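Equipment & Purchasing > Budget for a second two-arm cell??

jelletti_ops
need a sanity check before June. boss wants a second bench cell like the one we've got, for soft goods. bags, pouches, small boxes. quote from Clirkon has a line of 1,100 just for spare fingers and pads. Seems nuts. Current bench for reference
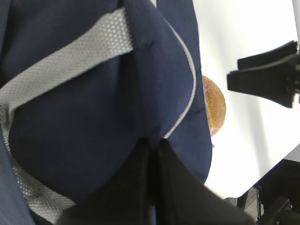 Do you budget fingers as spares or consumables?
Consumables, if you're doing fabric all day. Spares line is for cables and motors.

gatow_mike
agree w/ that. we had them under spares the first year and finance kept asking why the "spares" were gone by spring. 1,100 isn't nuts btw, depends how many sets. does the quote say

jelletti_ops
33 pads, no mention of how many finger sets. I asked, no reply yet

toolcrib77
then don't sign. simple. Also get a per-set price in writing, MacDonald quoted us 788 for the same kind of line and it was itemized down to the screws

gatow_mike
788 with or without shipping tho

toolcrib77
with

jelletti_ops
ok thats useful. next thing, bench top. they want 1,809 for "work surface, white, with frame"
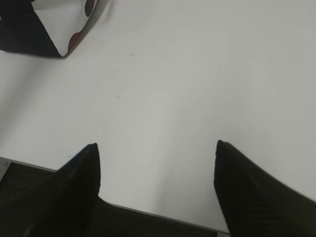

My problem with that number is it's a table. A table! I could get one local and bolt it up in a weekend. Our white top does the job fine, the black fingers and the black panel on that spotted box both stand out against it, so I'd want white again whoever sells it. but 1,809 for the privelege, no

Alaric Crenshaw
Disagree. You're paying for flat and stiff, not for the color. Cheap frame, arms move, table moves, then you spend a week redoing your positions. Been there. Leave the top in the quote and fight about the fingers instead.

toolcrib77
nah. steel frame from any shop, level it, done. he's not building watches

Alaric Crenshaw
Zippers aren't forgiving either. Your call.

jelletti_ops
zippers are most of what we're adding so yeah, hm
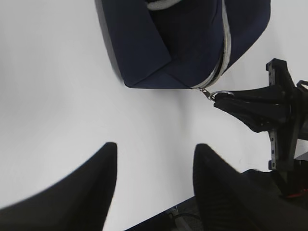 Does a zipper job need both arms priced in?
Plan on two. One holds the bag, the other pulls, and a fixed clamp only saves money if every bag is the same size.

gatow_mike
ours are all one size and we still went with two, clamp changeovers ate the savings. ymmv

jelletti_ops
not all one size here. two arms then. I'll split the quote, fingers to consumables, ask MacDonald for the frame seperately and see what comes back

toolcrib77
post the numbers when you get them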